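We use cookies to keep you signed in to the list archive. Accept | Settings

Subject: Re: starting on clarinet at my age

On page 2 of the September thread, Cleiton Bragança wrote:
> I rented a Didell student clarinet and I get a decent low G, but
> everything above the throat notes squeaks. Is it the reed? I'm on
> a 2 and tempted to go harder.

Cleiton, welcome! Please stay on the 2 for now. I squeaked my way through an entire winter in the Iltbridge community band and my reeds were fine — my left ring finger just wasn't covering its hole. Play a long low C, add the register key without moving anything else, and listen for the G to pop out. It's such a great feeling when it does!

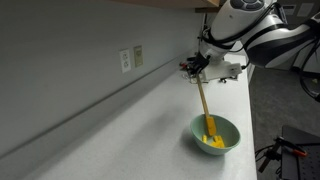 Once that's steady, try the Rao duets. Number 27 sits right over the break and sounds lovely even at a crawl, and the second part is easy enough for whoever you can talk into playing with you. I still go back to it most evenings before the real practice starts.

Oh, and cork grease — a little on each joint, or you'll be wrestling the thing apart like I was.

Happy to send you my marked-up copy of the Lenance fingering chart if you want it!

Last updated: September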